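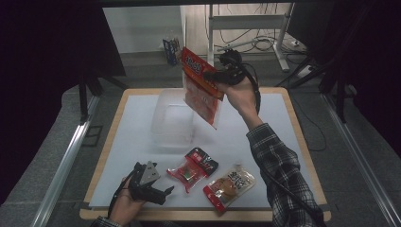

Snack bag held above a clear storage container on the small table.

I've had my Gandix vacuum sealer since June, and as a few of you have asked whether it's worth the cupboard space, I thought I'd sit down with a pot of tea and tell you properly.

I bought it for the freezer, really. My old one (a hand-me-down from Glenys Dawber, bless her) had given up on anything thicker than a sandwich bag, and I was sick of throwing away frosty chicken. The Gandix cost me 90 pounds, and it weighs next to nothing, so I can lift it down with one hand while holding the cupboard door with the other.

Setting up was easy enough, though the leaflet is dreadful. You lay the open end of the bag over the foam strip, shut the lid and press both corners until they click — and do press hard, or it will hum away at you and suck nothing at all. I sulked at mine for a whole evening before I worked that out! 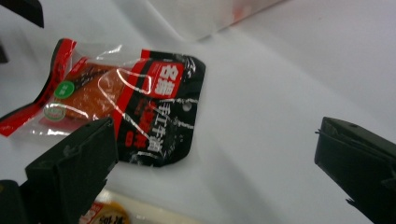 Dry things are where it shines. Nuts, rice, coffee, cheese ends, all lovely and tight. Soup is another story, and even with the "moist" button I'd freeze it in a tub first and bag the block afterwards. Mince is fine if you pat it down flat.

My grumbles: the lead is far too short, and the bags that come with it run out in about 2 weeks. The Norham rolls fit perfectly well and cost less. I'd buy it again, I think, but I'd order the rolls on the same day.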